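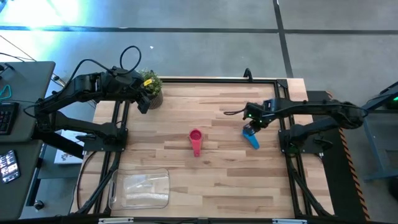 Red measuring cup and blue scoop on a butcher-block tabletop.

FOR IMMEDIATE RELEASE
6 January 2020

Eltum Housewares to Sell Oltel Measuring Cups and Spoons One Piece at a Time

TIRNUNSIDE – Eltum Housewares will begin selling single replacement pieces for its Oltel line of colored measuring cups, scoops and spoons. Customers who have lost or damaged one piece will be able to order that piece alone, in the matching color, without buying the whole set again.

Until now, Oltel has been sold only in full sets. Last year the company's customer desk received 2733 requests for a single piece. Spoons were asked for more often than anything else, and the smallest spoon led the list. Most people who wrote in said the piece had gone missing in a drawer, in the trash with an empty flour bag, or at somebody else's house after a potluck. A smaller number had cracked a handle or left a cup too close to a burner.

"People kept asking us for the one spoon they couldn't find, and we kept telling them to buy a new set," said Leilani Iwasaki. "That wasn't a good answer. They already had the rest of it at home and it was fine."

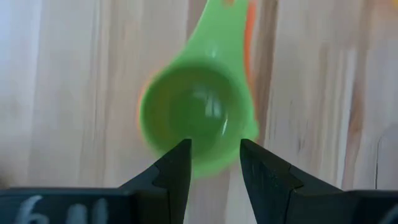 Green measuring spoon from the color-sorted range.

In the Oltel line, each size has its own color. A baker who uses the set often learns the colors and stops checking the size, and this is the reason the company decided against offering replacements in one neutral shade. A green piece will be replaced with a green piece. Colors from earlier production have been checked against current ones, and customers with older sets should see only a slight difference, if any.

Single pieces will be sold through the Eltum mail-order desk and at the Bellamy kitchen store in Tirnunside. The mail-order desk will hold an opening stock of 2000 pieces. Orders for pieces in stock will ship within 14 days. If a color has run out, the customer will be told before any payment is taken and can choose to wait or cancel.

To order, customers need to know the color of the missing piece and whether it is a cup, a scoop or a spoon. No receipt is required. Those who aren't sure what is missing can lay out what they have left on a table or counter and compare it with the color chart printed on the order form. Copies of the chart are also kept at the Bellamy counter, and staff there will help match a piece brought in from home.

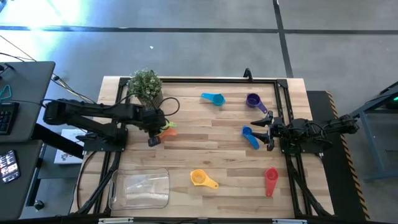 Measuring scoops in assorted colors laid out on a wooden table.

The company is also changing how full sets are packed. The old box held the pieces in a molded tray, which most customers threw away on the first day. The new box has no tray. It has a card insert with the color chart on one side and care notes on the other, sized to tape inside a cabinet door. The first 500 sets in the new box are going to Bellamy, and other stores will receive them as their current stock sells through. The price of a full set will stay the same.

Care notes on the new card include the following:

Wash before first use.
Top rack only in the dishwasher.
Keep away from stovetops and hot pans.
Level dry ingredients with a straight edge. Do not pack flour down.
For brown sugar, follow the recipe; many call for it packed.
Let pieces dry fully before stacking one inside another.

The last note was added after customers reported cups that were hard to pull apart. Cups put away wet can hold together at the rim. Running warm water over the outside cup for a few seconds will usually free them.

Eltum will take back broken Oltel pieces at the Bellamy store. There is a bin next to the register. Pieces should be clean. They do not have to be exchanged for anything, and no purchase is needed to use the bin.

Store demonstrations are planned for September, ahead of the holiday baking season. Bellamy staff will show how to level dry ingredients, how to read a liquid measure at eye level, and how to measure sticky foods such as honey and peanut butter with less waste. The demonstrations are free, and the recipes used will be handed out on paper. Times will be posted at the store.

Schools and community kitchens can order single pieces in quantity on the same form. Eltum asks that these orders list each color on a separate line and give a daytime phone number.
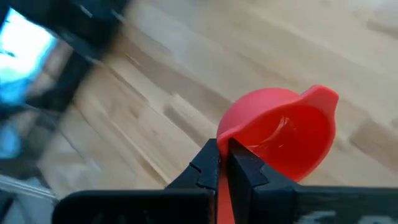 Leilani Iwasaki said the red cup is the one she would order first for her own kitchen, where the old one has been used to scoop birdseed for years and can't go back in the flour. She added that plenty of customers had told the mail-order desk much the same thing about rice, dog food and laundry powder, and that the company had no objection to any of it. "Just keep that one out of the kitchen drawer," she said.

About Eltum Housewares

Eltum Housewares makes and sells everyday tools for home cooking and baking. Its offices are in Tirnunside. The Oltel line includes measuring cups, scoops and spoons, sold in sets and now as single pieces.

Media contact: Leilani Iwasaki, Eltum Housewares, Tirnunside

Order forms and color charts are available by mail on request and at the Bellamy store.

###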